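4.2 Checked shirts and the matter of alignment

Folding manuals assume a plain shirt, presumably because plain shirts do not answer back. Of the 33 garments in the Pamness set, the checked ones drew the most refolding, and the complaint was always that the stripes did not meet.

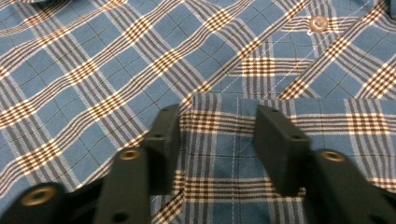

Figure 6. Blue plaid shirt with a folded layer lying over cloth that runs on the diagonal.

A check works as a built-in ruler — and a rather unforgiving one. Folders who were content with a crooked grey T-shirt would undo a plaid sleeve twice over a slant no drawer would ever notice. Talavera's term for this, "pattern guilt", is used in the rest of the section. It was strongest near the placket, where two panels seldom agree on which way is up, and it faded sharply after the first 18 shirts, as did most other forms of conscience.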